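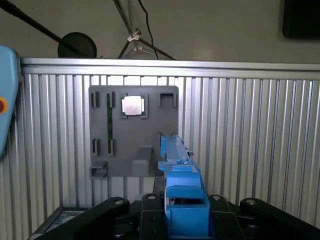

Page last changed: November

Pimon Wall Storage — Set-up Guide
Section 4: Fitting the slatted panel, top rail and boards

Read Section 3 (Checking the wall) before you start. The steps below apply to the standard panel on masonry or wood-framed walls. For metal studs, use the Priravance anchor kit and the sheet that comes packed with it.

What you need

Drill with masonry or wood bits
Level, at least two feet long
Tape measure and pencil
Hex key (in the parts bag)
Rubber mallet
Stud finder, for framed walls
Safety glasses and work gloves

The parts bag holds 12 wall screws, the hex key, the end caps and the locking screws for the boards. Anchors are sold separately.

CAUTION: Cut ends of aluminum profile are sharp. Wear gloves until the end caps are on.

CAUTION: Check for wires and water pipes before you drill. Do not drill directly above or below an outlet or switch.

4.1 Marking the wall

1. Decide on the height of the top rail. Most people find a rail just above eye level easiest to use. If the panel goes over a workbench, leave enough room below it for the tallest item that stays on the bench.

2. Measure up from the floor at one end and make a pencil mark. Do not measure up at the other end. Garage and basement floors often slope toward a drain, and the two marks will not agree.

3. Hold the level against the first mark and draw a line as long as the rail. The standard rail is 808 mm long.

4. On a framed wall, find the studs and mark their centers on the line. At least two wall screws in the rail must go into solid wood.

5. Hold the rail up to the line and mark the holes you will use. The rail is slotted at the back, so each screw can move a little to either side.

Note: If you are joining two rails end to end, mark both before drilling either one. The joining plate is listed in Section 9 under spare parts.

4.2 Fitting the top rail

1. Drill the marked holes. In masonry, drill to the depth printed on the anchor bag and vacuum out the dust.

2. Push in the anchors until they sit flush. Tap them with the mallet if they are tight.

3. Hold the rail in place and start all the screws by hand.

4. Tighten the two end screws until the rail stops moving, then check it with the level. Adjust if needed and tighten the rest.

5. Pull down firmly on the rail with both hands. If it moves, take it down and find out why before you go on.

CAUTION: Do not use drywall anchors by themselves to hold the rail. They are not rated for this product.

4.3 Hanging the slatted panel

The panel is made of ribbed profiles that slide together along their long edges. The ribs run up and down. When put together, the standard panel is 764 mm wide, so a short length of rail is left over for the end caps.

1. Lay the profiles face down on a blanket or a piece of cardboard.

2. Slide them together one at a time. If a profile sticks, back it out, wipe both edges and try again. A little dry silicone spray helps. Do not use oil.

3. Check that the top edges line up. Tap them level with the mallet.

4. Lift the panel and hook it under the lip of the rail. This is easier with a helper, and the wide panel (see Section 10) should always be lifted by two people.

5. Center the panel and fix the bottom edge with the remaining wall screws.

6. Press on the end caps.

Note: A small gap behind the panel is normal on an uneven wall. If the panel rocks when you press on a corner, slip a plastic shim behind it before the last screws are tightened. Amberg shims fit, as do most ordinary window shims.

4.4 Fixing the boards and holders

Boards clamp into the grooves between the ribs and can go anywhere on the panel.

1. Loosen the locking screws on the back of the board by two full turns.

2. Set the board against the panel with its clamps in the grooves.

3. Slide it to the height you want and tighten the locking screws with the hex key. Stop when you feel firm resistance. Overtightening will mark the aluminum and can crack the board.

4. Fit the holders to the board as shown on the card in their own bag.

Put heavy items low and close to the middle of the panel. Light items that you reach for often can go near the top — a tape measure, for example, or a small square.

CAUTION: Do not hang anything directly from the top rail. Its only job is to carry the panel.

4.5 After fitting

Leave the panel unloaded overnight if you used chemical anchors. Otherwise it can be loaded right away.

Check the screws again after the first month of use, and then once a year. In an unheated garage it is a good idea to check them in spring as well.

Wipe the panel with a damp cloth and mild dish soap. For dust in the grooves, use a soft paintbrush or the narrow nozzle of a vacuum cleaner. Do not use scouring powder, steel wool or cleaners that contain chlorine.

If you are replacing an older Dubey panel, the old holes will almost never line up with the Pimon rail. Fill them and drill new ones.

Go on to Section 5 for shelves and bins.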